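Alvarado Laundry Notes
@alvarado_laundry

1/ I have moved to a smaller flat in Plellcombe, and the wardrobe here is 70 cm wide. So I must learn to fold my clothes properly. I will write my notes in this thread, maybe they are useful for another person with a small wardrobe.

2/ First, the place. I have no big table, so I fold on the bed. The bed is a good height for me and my back does not complain. I only smooth the cover a little with the hand before I start.

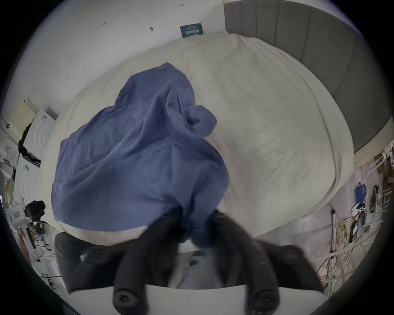 3/ My old habit was to leave the clean clothes in a heap until the evening, and then I moved the heap to the chair. In the morning I took a T-shirt from the chair and it was full of creases. I did this for many years – I am not proud.

4/ Now I take one piece from the heap, fold it, and put it away before I touch the next one. It sounds slow, but for me it is quicker than making ten small piles.

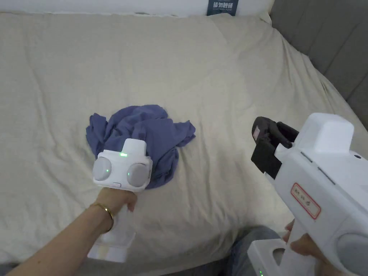
Alvarado Laundry Notes

5/ A T-shirt that comes in a ball needs to be opened first. I look for the shoulders, hold one side with each hand and pull gently to the outside. If you pull at the bottom hem, the cotton becomes long and strange after some months.

6/ Then lay it flat, sideways or straight, as you like. Sleeves out. The small wrinkles go away when you pull the two ends at the same time. The big ones need an iron, and I do not iron T-shirts.
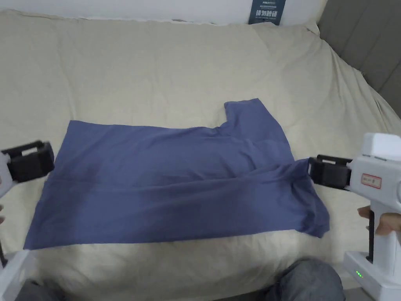 7/ THE FOLD ITSELF
One side to the middle, sleeve back. The other side the same. Then the bottom up to the neck, and once more in half. It must stand alone in the drawer. If it falls, it is folded too loosely.

8/ Somebody asked me about the boxes. I bought two from Clerutano and they fit in my drawer well, but a shoe box without the lid does the same work. Please do not buy 1,000 things for the tidying.

9/ The neckline is the part I check last. If it is turned under, it keeps this shape and you see it when you wear the shirt. I put a finger inside and go along it from one shoulder to the other.

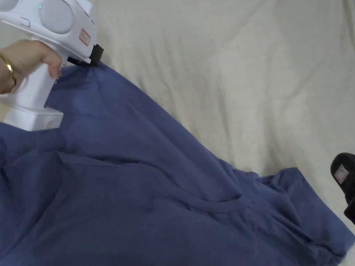
10/ For the washing I use 600 spins per minute for the cotton, not more. The machine in my old flat had only one fast programme and everything came out like a rope.

11/ Hooded tops I do not fold in this way, they are too thick. They go on the shelf, hood inside, sleeves behind. In November I will need more shelf, but that is a problem for November.

12/ Next time I try the bed sheets with the elastic corners. If you have a method for them, please write it under this post – I have tried three and all of them ended as a ball.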